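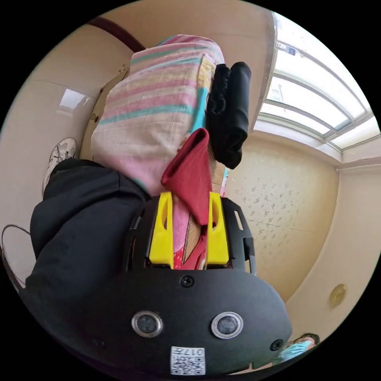
4.2 Finger comparison on layered cloth

I'll admit up front that cloth was the part of this study I was least looking forward to. Rigid objects are easy to compare across grippers, because either the thing comes up off the table or it doesn't, and you write that down and go get coffee. With fabric you can get a "successful" grasp that holds one corner of one layer while everything else slides away, and then you have to decide what to call it (we argued about this for most of February). So for the hand-held tests we stopped using single cloths and went to mixed bundles like the one in Figure 5, where the yellow fingers pinch the stack at its base and have to deal with a thick folded striped cloth, a black one tucked along its side and a red flap squeezed down into the gap, all at once. A bundle like that is mean to a gripper! The layers don't share a thickness, and the pressure that holds the outer ones can leave the inner ones free to creep.

Figure 5. Hand-held gripper with the yellow fingers closed on a mixed fabric bundle, seen from the gripper's own fisheye camera.

We compared two finger sets on the same hand-held body. The first is the Cloron set, which is stiff and angular and which we had already used for the boxes and bottles in Section 4.1. The second is the Sinia set, with a softer inner face and a bit more give toward the tip. Velimir Ivanov printed both, and he also rewrote the width logging so that we could read finger opening at every camera step instead of only at the start and end of a grasp. That one change probably did more for this section than anything I did.

Each finger set got 1,000 grasps, so 2,000 in total, split evenly between the people holding the tool. We scored a grasp as a full hold if every layer stayed in the fingers through the lift and the carry, a partial hold if at least one layer stayed and at least one dropped, and a miss otherwise. I had wanted a fourth category for layers that slipped but didn't fall, but two of us scoring the same videos could hardly ever agree on it, and I dropped it.

My guess going in was that the softer fingers would win easily. They did do better on thin stacks, where the give at the tip seems to help gather the edges together. On thick bundles I was wrong, and the stiff fingers came out ahead. Going back through the width logs, I think the soft tips were spreading apart under load, which opens the pinch right where the inner layers need it most. We had 49 grasps where the logged width grew during the carry with no command from the trigger, and all of them were Sinia fingers on thick stacks.

One caution about the camera. Tall bundles block a lot of the view straight ahead, and once that happens the controller (we used Bokus for all replay runs) is leaning mostly on whatever is left around the rim. That's fine for a person, who can simply look past the tool, but the replayed arm drifted more on these trials than on anything in Section 4.1. I tried masking the bundle out of the input and it made things a little worse, for reasons I still can't explain. The Tomić mount, which raises the lens, is the obvious next thing to try, and we come back to it in Section 5.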